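Two grippers, one month, and I still don't believe the brochure

I should say up front that I didn't pay for the Lukport fingers. Shahab Kiani had a spare pair and got tired of hearing me complain about mine, so he dropped them off in October and told me to write something nice. I've had them long enough now to write something.

The claim is that ribbed fingers hold round things better than flat ones. Fine. Everybody who sells a ribbed finger says so. What I wanted to know is whether it makes any difference on the boring objects I care about, meaning handles. Brushes, ladles, screwdrivers, the sort of thing that rolls the second you close on it a hair off center. My old Jitimitz pair has flat pads and I've learned to live with it, mostly by approaching everything slower than I'd like.

So I ran 229 grasps, split between the two pairs as evenly as an odd number allows. Same arm, same controller, same wrist camera, same force limit. I did not use the force limit in the Lukport sheet, because it's higher than the one I run and of course a gripper holds better if you let it squeeze harder. Arash Asadi thinks this was unfair to the product. Maybe. I think it was unfair to print one number and leave the reader to find the other one in a footnote.

The ribbed fingers were better on smooth handles. I'll give them that. The handle rotated less in the grip during the lift, and when I tipped the wrist it mostly stayed where it was. On anything with a flat side I couldn't tell the two apart, and I tried, because by then I was half hoping to. On thin stuff like wire whisks the Jitimitz pads won, and it wasn't close. A thin rod finds the gap between two ribs and sits there crooked.

The part that annoys me is the camera. Both pairs are on the same mount, but the Lukport tips are blunt and big, and up close they take up both lower corners of the view. Shahab Farahani's answer was to mask the corners and move on. That's what I did, and it works until the thing you want to see is in the corner. Dark fingers on a dark handle don't help either. I spent 4 evenings on exposure settings before giving up and putting pale surfaces behind everything, and that did more for my detection than any setting I touched.

Brushes were the worst of it. Bristles have no clean edge, so the grasp planner kept guessing the object was wider than it was and opening too far, and then there's whatever else is near the handle. Ozan Yurt says his Grisov controller deals with this by closing in two stages, a light touch and then the real squeeze. I'd like to see that somewhere other than his own bench, with his own lighting, on the one mug he always uses.

I wrote my own two-stage close over a weekend. It's ugly and it drops fewer things. I haven't tested it enough to put a number on it, so I won't.

Would I buy the Lukport pair? For handles, maybe, at half the price. I'm keeping the flat pads on the shelf by the arm for now, and the brush runs carry on with the ribbed ones until Shahab wants them back.
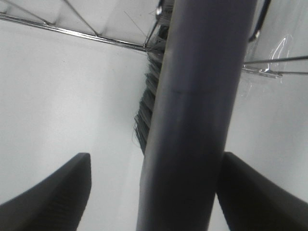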